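Filed under: Race Weekends, Trip Notes

Aug 25, 2026

So I finally did it. After years of watching motorsport from my couch with a bowl of chips on my stomach, I went to a real live race weekend, with mud and everything! It was the Oslow Hillclimb, back in May, and yes, I know it's taken me all summer to write it up. Life happened.

If you've never been to a hillclimb, the cars go up one at a time against the clock. There's no wheel-to-wheel stuff, no safety car, no pit stops. I was worried I'd be bored by lunch. I was not bored by lunch! I was standing on a hay bale yelling at a tiny blue hatchback.

I went with Yuk-lan Fu, who has been going to these since college and packs like she's crossing a desert. Two folding chairs, a cooler, ponchos, a whole bag that was only socks. I brought sunglasses and a granola bar. Guess who was wearing Yuk-lan's spare socks by ten in the morning.

We stayed in Zamlow, the next town over, and took the shuttle in. It left at 7 sharp and I mean sharp, we saw two guys running after it with coffees. If you drive instead, the parking field is on the far side of the river Tam and you have to walk back across the footbridge, which gets slow once everybody has the same idea.

The best spot, for my money, is the third hairpin. You can see them brake, you can hear the gravel hitting the underside of the car, and there's a bank so even short people (hi) get a view. The start line is fun for one or two runs and then it's mostly watching people queue. The finish is way up top and the walk just about killed me, though the fries up there were better than the ones at the bottom.

My favorite driver of the weekend was Adaeze Ibrahim, in car number 661. She had 4 runs and got quicker on every single one, and on the last one she came through our hairpin so sideways that the whole bank went "ohhhh" together. She ended up 3rd in her class. I bought the T-shirt. I've also spent a frankly silly amount of time since then reading up on her old results.

One grumble: the timing app, Flendeo, kept freezing on my phone, and the signal in the valley is bad anyway. By the afternoon I'd given up and was just listening to the loudspeaker like it was 1985. Kind of nicer, to be fair. Bring a paper program and a pen and write the times in yourself. Mine got rained on and I still have it. 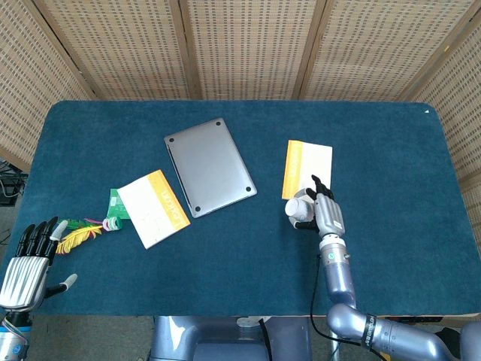

Can you get into the paddock with a regular ticket?

At Oslow the regular day ticket covers the paddock, and you can walk around between runs as long as you stay behind the ropes when engines are on. Go early, before the drivers' briefing, when people have time to chat. A very patient man let me ask him about tires for far too long.

Next year I want to do both days properly and maybe camp, if I can talk Yuk-lan into it. She says she's too old for tents. She has the tent, though, I've seen it in her garage.

We use cookies to remember your preferences and see which posts get read. By continuing to browse you agree to our cookie policy. Accept | Manage settings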